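Search this site
Enter keywords

Small charities and the reporting threshold

I keep the accounts for a food charity with one paid worker, and I have now read the state's draft on registration thresholds twice. The summary page leaves out most of what matters to a group our size.
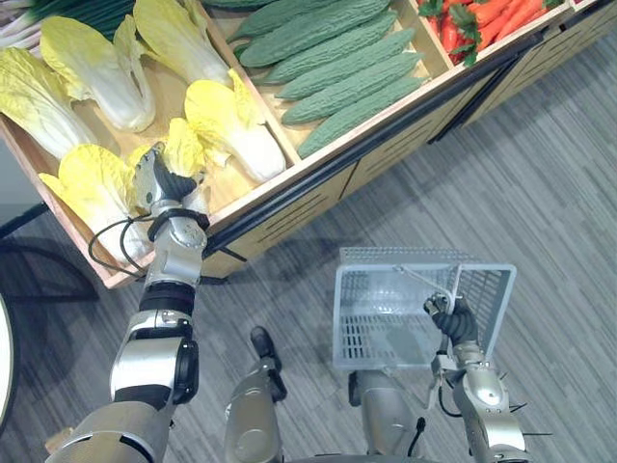
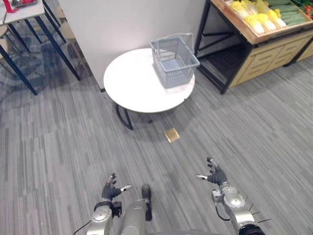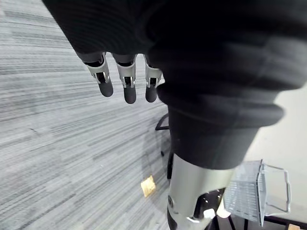

Vegetables in the first, the round table and basket in the second.

The draft replaces the single annual return with two tiers. Groups under the line would file a one-page statement and keep their books available on request. Groups over it would file full accounts with an outside review. The line is set by gross receipts, and that is my first objection. Donated goods count toward receipts at market value. A charity that handles produce can cross the line in a good harvest year without a dollar more in the bank.

Our review last year took 76 hours of unpaid time. Ilze Lūse, who did the same job at Drundbridge before it merged, logged 80. Neither figure includes chasing receipts. I don't think the hours were wasted – two errors came up that I would have missed – but the draft's cost estimate assumes far fewer.

The second problem is the penalty schedule. A late filing costs $200, and a second one in the same period costs $1,000. There is no scale for size. For a large hospital fund that is a rounding error. For us it is roughly a month of van fuel and insurance.

Liv Brekke argues that the register should be voluntary for the lower tier. I disagree. Donors use the public listing to check that a group exists, and the two grant makers we apply to both ask for the number. If listing is optional, the groups that most need looking at will stay off it. A short mandatory form is cheap and does most of the work.

What I would change in the text:

Count cash receipts only for the threshold, and report goods on a separate line.

Use a three-year average.

Cap late fees at a share of cash income.

Comments close at the end of February. I am sending mine by mail as well, as the upload page rejected my file both times.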